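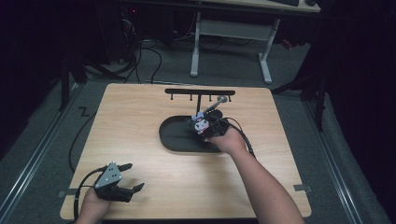 Keychain / earring rack with the tray, where do you put the little guys??

molby_shelf
Feb 13, 2021
ok so I got one of those black T shaped racks, one post in the middle, long bar across the top, five pegs hanging off the underside. Plus a black oval tray with a lip that sits in front. Plan was keychains on the pegs and small figures in the tray. Problem is the figures. I have a Kuromi type one, black jester hood, lavender bits, and I keep going back and forth on her. Tray or somewhere else. In the tray she looks kind of lost, and if I stand her to the right the other end of the tray just sits there empty. Also the rack is close to the back of the board and I wonder if I should pull it forward. What do you all do

tinpeg
tray. done. thats what its for

quiltnfog
Disagree. Tray is for rings and loose stuff, stuff you drop in at the end of the day. Figures in a tray get knocked over every single time you reach for an earring. Ask me how I know. Put her on the board next to the post.

molby_shelf
next to the post is tight tho, tray takes up the front

quiltnfog
So slide the tray left. Or turn it longways front to back. Nobody said it has to run side to side.

harrow_lane
turning it front to back looks awful on a rectangular board, sorry. Oval wants to go the long way. I tried it on mine (Flikus rack, same idea, pegs under the bar) and it lasted one evening.

What are you using for the board? looks like plain light wood

molby_shelf
yeah light wood with the fine grain, rounded corners. It was a tabletop. Right now its on the carpet while I figure out the layout, then it goes up on the dresser

harrow_lane
do the layout on the dresser. Carpet lies to you. Things lean on carpet that dont lean on a hard top and the other way around

tinpeg
carpet is fine if the board is flat lol. she has a whole board under it

harrow_lane
board on carpet still rocks. Mine did. Push on one corner

molby_shelf
its taped down at the sides, lower left and lower right. Not rocking

harrow_lane
ok then fair

babaei_fan212
The thing I'd worry about is weight on that one post. Single center post, long bar. If you hang all the heavy keychains on one side it goes over, I had a Babaei rack do this in the middle of the night and thought someone was in the house. Heavy stuff goes on the middle peg, light stuff on the ends. Then balance left and right.

quiltnfog
Yes this. Also dont hang anything long enough to touch the tray. It clinks.

tinpeg
i like the clink

babaei_fan212
also how much does the base weigh, if anyone has the Lumach one. Listing says 400 grams for the whole rack and I dont buy it, feels like half that

dustjar
Lumach owner. Kitchen scale said nearly 400 with the tray, so the listing is counting the tray. Rack alone is light. I put 2 felt dots under mine and it stopped sliding, still tips if you are dumb with it.

babaei_fan212
thank you. knew it

molby_shelf
mine came in a plain box so no idea which one it is. Might be the same as the Lumach, the bar looks the same in the listing. No number on it anywhere

dustjar
look under the foot? mine has 2565 stamped there, could be a part number could be anything

molby_shelf
nothing under mine. oh well

sundayshelf
Coming back to the figure. Hang her? If she has a loop on top you could just use a peg. Five pegs is a lot if you only have a few keychains.

quiltnfog
A standing figure hanging by the head looks like a crime

sundayshelf
half of my keychains are figures hanging by the head

quiltnfog
and I stand by it

tinpeg
lmao

harrow_lane
Real answer: black rack, black tray, black hood. She disapears in that tray. You only see the white face. Put something light under her, a scrap of felt, a coaster, pale purple would pick up the lavender. Then she can stay in the tray at the right end and you get the left end free for rings.

molby_shelf
ooh ok. that I can do. I have some gray felt, no purple

harrow_lane
gray is fine. anything but black

babaei_fan212
or move her in front of the tray, on the wood. Light wood, dark figure, easy. Costs nothing

quiltnfog
which is what I said in my first post, more or less

babaei_fan212
you said next to the post

quiltnfog
ON THE BOARD next to the post. board is the important part

dustjar
For the rack position, I'd leave it at the back. Pull it forward and you have dead space behind it that only collects dust. Mine was in the middle from August until the holidays and I was wiping back there constantly. Back edge, tray in front of it, a bit off center so it doesnt look like a store display.

harrow_lane
off center bugs me but yeah, back edge

molby_shelf
tray is slightly right of the rack now and I kinda like it, so leaving that

sundayshelf
then figure goes right, tray end empty on the left, small dish or plant on the far left of the board to even it out. Small!! not a real plant if its a dark bedroom

tinpeg
more stuff = more dusting. one figure, keychains, stop there

sundayshelf
tinpeg your shelf is a single mug

tinpeg
its a good mug

molby_shelf
ok going to try felt in the tray first, and if she keeps falling over when I grab stuff she goes on the wood like quiltnfog said. Heavy keychain on the middle peg. Will get felt dots for the foot too — does anyone know if the clear rubber ones leave marks on wood? I only have those

dustjar
the clear ones went yellow on me and left a ring on a side table. Felt. Buy the felt ones

babaei_fan212
never had a ring from rubber ones in years. depends on the finish. stick one on the underside of the board and wait a week or two

molby_shelf
ok testing one underneath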